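Open day at the Furuvance lotion works, Bosasow

I paid my own bus fare and bought my own coffee, so nobody owes anybody a kind word. The leaflet promised "skin care as nature intended." I have bought hand cream for too long to swallow that.

Jörg Hamann took us through the mixing hall. The biggest kettle dates from 1963 and holds 900 liters, and he was proud of it. When I asked how much of the cream was water, he said "a fair share" and walked on.
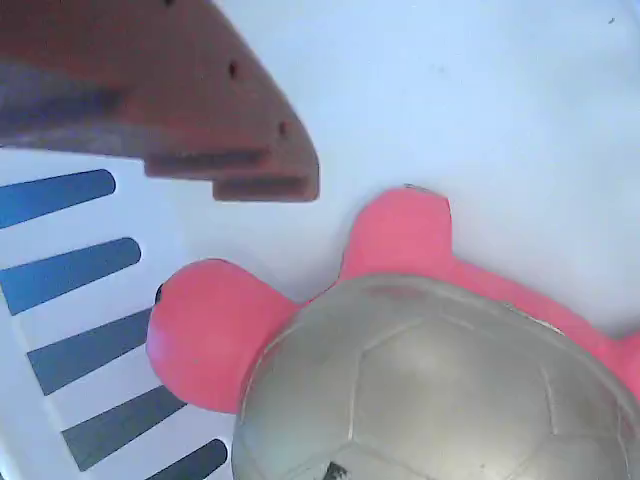 The scent room

Eckhard Wendt runs this part. He passed around strips of lavender and something called Skumby, a house blend that smelled to me like pine cleaner. He says it calms the skin. I asked who had tested that and got a reference to a survey of 344 customers,

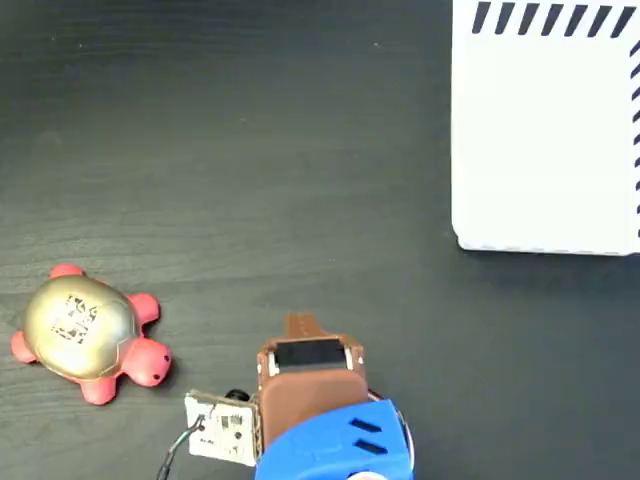
all of whom already bought the cream. He did admit that scent can bother dry skin - more than the leaflet does. The plain version has no perfume and costs the same.
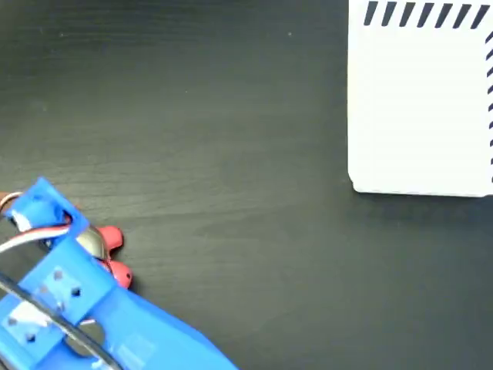

The shop

Prices were no lower than in town. The Imhof balm, their best seller, is mostly beeswax and sunflower oil, and I liked it more than I wanted to. It left my knuckles greasy for an hour, though. I bought the small tin and will see how it does by February.

The next open day is 28th September. Go for the kettle, skip the talk on "skin energy."
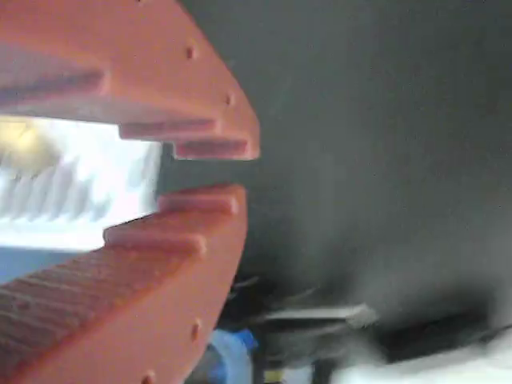 Two orange-red gripper fingers, tips nearly touching.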